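4.3 Household tidying with the Vasel kit

The third kit we reviewed is Vasel, sold by Stastevia as an add-on for two-armed walking robots. It comes as a pair of hands, a wrist adapter for each arm, a head camera mount and a licence for the Pivton task software. We were keen to get to this one. The other two kits do well at a bench, where the object, the lighting and the height of the work are all known in advance, and Vasel is the only one of the three offered for work at floor level in furnished rooms.

Fitting took one working day in April, most of it spent on cable routing. The supplied cables are generous in length, and the manual leaves it to the buyer to decide how they should run along the arm. We tried two layouts. Running them on the outside gave the elbow its full travel, and we kept that layout for all the trials reported below. A set of clips in the box would be a welcome addition.

Pivton stores each job as a short chain of named steps (find, reach, close, lift, carry, release), and the operator can stop the chain at any step, change a setting and carry on from the same point. This is a real pleasure to use. With the bench kits a failed grasp meant going back to the start, and much of our time went on resetting the room. With Pivton we could raise the closing force a little, try again straight away and save the new value under the name of the object. By the end of the trials our list of saved objects held 600 entries, many of them slight variations on the same few bottles, bags and cartons.

The tidying job was chosen because it mixes objects that are easy for a hand with objects that are not. A bottle has a firm shape and can be held at several places. A thin bag has no fixed shape, folds under the fingers and can hang well below the palm, where it may catch on the rim of a bin. When the two come together the hand has to hold the film and the bottle as one load. Mészáros, the grasp planner supplied with the kit, treats such a load as a soft body with a hard core and looks for the core first. We had doubts about this when reading the manual, and were delighted to see how often it found a sensible place to put the fingers.

We logged 1,779 grasp attempts over the whole review. Failures fell mostly into one group, in which the fingers closed on film alone and the weight of the contents pulled it through. Raising the closing force helped with heavier bags and made things worse with the lightest ones. A further setting, which delays the lift until the thumb has settled, was more useful, and we would suggest it as the default.

Bins were a second source of interest. An open basket needs only a clear path above it, while a pedal bin calls for a foot on the pedal or a separate hand movement to raise the lid. Pivton offers both as ready-made steps. Figure 10 is taken from the head camera, with a bagged bottle in the left hand and the right hand open near the mesh wastebasket.
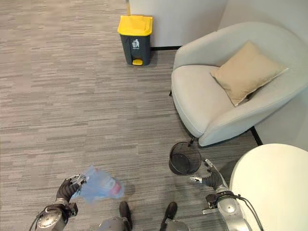

Stastevia review group
Corresponding author, home robotics trials

Figure 10. Vasel hands during the tidying job, head camera view. The pedal bin with the yellow lid stands against the wall.

The view in Figure 10 is also the one the operator works from, and it shows why we came to like the head mount so much. Both hands, both feet and the two bins can be watched together, so there is little need to turn the head while deciding on the next step. The drawback is that a low object close to the body may be hidden by the forearm. Leaning the trunk back slightly before the reach step dealt with most such cases, at the price of a slower job.

Two points should be settled before purchase. The finger coverings are sold separately and will need replacing in regular use, and the licence covers a single robot. Neither changed our view of the kit. For groups working on floor-level tasks in ordinary rooms, Vasel was the most enjoyable of the three to work with and the quickest to teach. Section 4.4 compares its setup time with that of the bench kits.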